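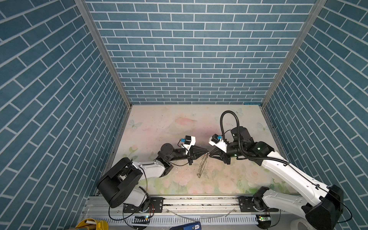 Chapter 7
Pattern and Repeat

A printed surface begins with one block of design, called the repeat. The printer lays the same block edge to edge until the cloth or paper is covered. In a straight repeat, each block sits directly beside the last. In a half-drop repeat, every second column moves down by half a block.

3 comments | 1,269 shares
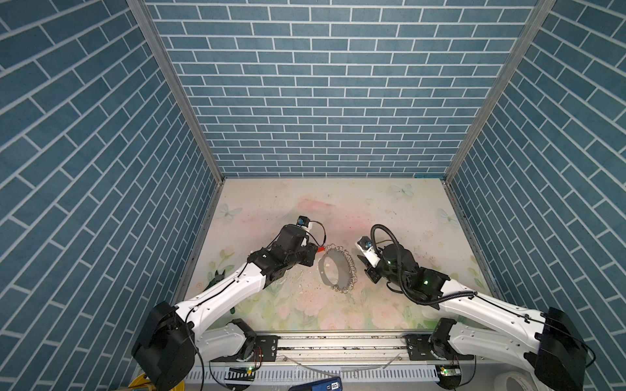

Large repeats suit wide walls and long curtains. Small ones waste less material when pieces must be matched at a seam. The Storkside mill kept 700 blocks on its shelves, most of them florals. Section 1 covers how a block is drawn and squared.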